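Noise Levels and Reading Recall in a Shared Study Hall

Student project report, Introduction to Research Methods
Submitted by Geum-ok Ki

1. Background

The ground floor of the Odera building has one large study hall that is open from early morning until late evening. Students use it for reading, group work, phone calls and lunch. Complaints about noise come up every term, and the usual answer is to put up more signs. I wanted to find out whether the noise in the hall makes a difference to how much people remember from what they read there.

Earlier class projects on this subject mostly asked people how distracted they felt. Those answers are useful, but a person can feel distracted and still remember the text well. For this project I used a short recall test and kept the feelings question as a second measure.

2. Question

Do students who read a short text in the study hall at a busy time remember less of it than students who read the same text in the same hall at a quiet time?

I expected the busy group to score lower. I also expected the people who said they were used to working with noise to be less affected.

3. Method

Participants were students who were already in the hall and agreed to take part. I asked people sitting alone and left groups out. In total 71 students started the test. Some left before the recall sheet or handed it in blank, and those sheets were not used. The final number was 50, split evenly between the busy time and the quiet time.

The text was 282 words long and described how a small town called Pesitz changed its water supply. I wrote it myself so that no one could have read it before. It had names, dates and causes in it, in an order that was easy to follow. My advisor read a first version and said the middle paragraph was too hard, so I cut two sentences and replaced a technical term.

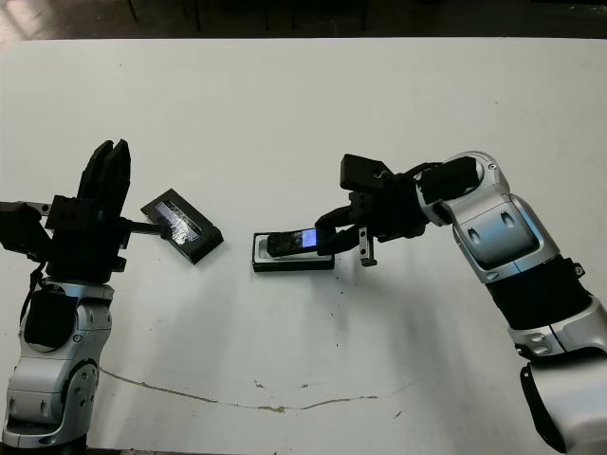
Each participant read the text once, at their own speed. They then worked on a page of simple sums for a short time so that they could not just hold the last lines in their head. After that they got the recall sheet, which asked them to write down everything they remembered in their own words. The last item was a five-point question on how much the noise had bothered them.

The quiet time was early morning, before the first lectures. The busy time was the hour after noon. I took sound readings with a phone app at the start and end of each session. The app was not calibrated, so I only used the readings to check that the busy sessions were louder than the quiet ones. They were, every time.

4. Scoring

I divided the text into idea units before collecting any data. A participant got one point for each idea that appeared on the sheet, even if the wording was different. Spelling did not matter. If a date was wrong but the event was right, I gave half a point.

A classmate scored a share of the sheets without knowing which group they came from. We disagreed mostly on half points. After talking it over we wrote 2 extra rules into the scoring guide and I went back and scored everything again from the start. This took longer than the data collection.

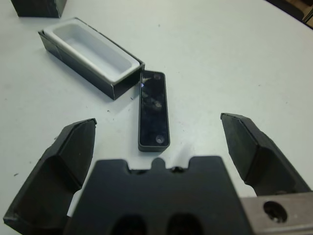
5. Results

The quiet group remembered more ideas on average than the busy group, but the difference was small and the scores in both groups were widely spread. With this many participants I cannot rule out chance.

The difference was clearest for details such as names and dates. For the main points of the text, such as why the town needed a new supply, the groups were almost the same.

Being used to noise did not work the way I expected. Students who said they always study with noise scored no better in the busy hall than the others did. They did report being less bothered by it.

6. Problems with the study

Time of day and noise changed together in my design. Morning readers may have been more rested, and noon readers may have been hungry or in a hurry. A better design would compare noise levels at the same hour.

The participants also chose where and when to study. People who come to the hall in the morning may be different readers to begin with.

The text was short. Most real study sessions go on much longer, and noise may matter more after an hour than after a few minutes.

7. Suggestions

If another student takes this up, I would suggest using recorded background sound at two levels in a closed room, with all sessions in the afternoon. The scoring guide and the text can be used again. Copies are in the course folder, along with the blank recall sheets and the page of sums.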